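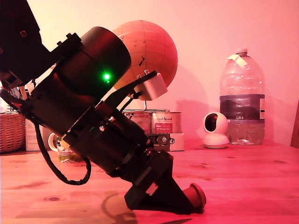 Hi! I'm Gholamreza Ebrahimi, and I look after bench practice at Ditine. I need nine people to help me fix a rulebook that I mostly wrote myself, so please be mean to it.

The book is called the Tustum bench rules. It covers everything a person is supposed to do when they share a table with a robot arm: who checks the area, who calls a stop, how far back you stand, how objects get set out and logged. The first version went up in April and has picked up 1,214 comments since then (thank you, I think?). Plenty of them contradict each other. I'd like to settle the arguments with people at a real table, trying the rules out.

What you'd be doing

1. Read the draft before you come. It's 30 pages and a lot of it is tables, so it goes faster than it sounds.

2. Work through the small-object rules with an operator. These cover little things between the fingers, cups and caps and so on, and how close your hand may come before the arm has to be stopped. You'll call the stops yourself, out loud, and we'll write down any wording that tripped you up. 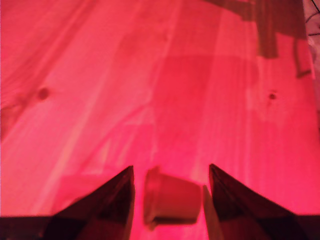
3. Do the lighting section. The draft says a bench check has to be repeated whenever the room light changes, colored light included. Some commenters love that rule and some want it gone. I go back and forth!

4. Argue with me for an hour at the end. There's coffee.

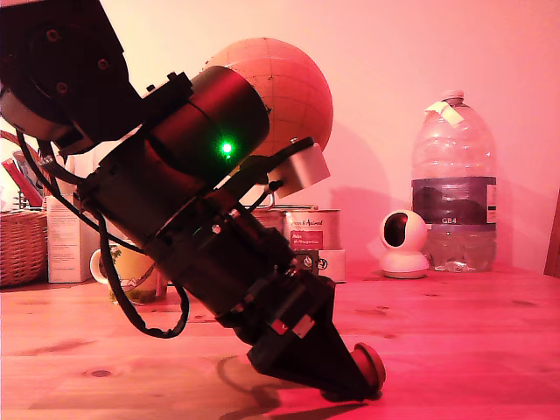
Arm and tabletop under red light, Rutherford bench.

Who I'm looking for

You don't need to be an engineer. I'd love a mix — a couple of people who run arms every day, a nurse or a shop teacher, somebody who has written safety signs for a living. You do need to be 18 or over and comfortable reading English. If colored light bothers your eyes, tell me and I'll put you on the white-light sections only.
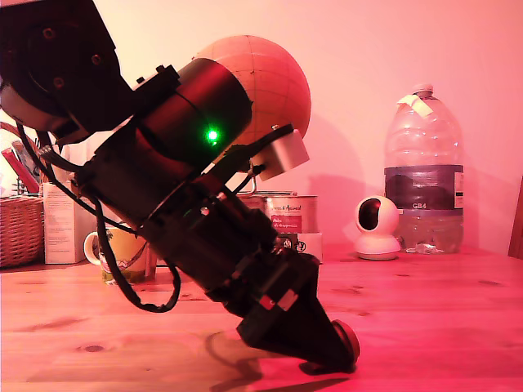

Clutter is the section I most want fresh eyes on. Right now the draft says "keep the work area clear of unneeded items," and everyone reads that differently. Is a mug unneeded? Does a tall water bottle count the same as a tin can? And what about a cable that hangs in a loop over the tabletop, does that belong to the arm or to the area? I want wording that two strangers would apply the same way, and I'm not there yet.

Pay and practical stuff

You get $300 for the day, lunch included, plus your bus or train fare. Sessions are at our Rutherford site, and there's step-free access from the Gindau side. Closed shoes, please, and long hair tied back.

To apply, send me a few lines about yourself and one workplace rule you've always thought was badly written. Skip the résumé. Applications close 21 August 2025, and I'll write back to everybody — yes or no.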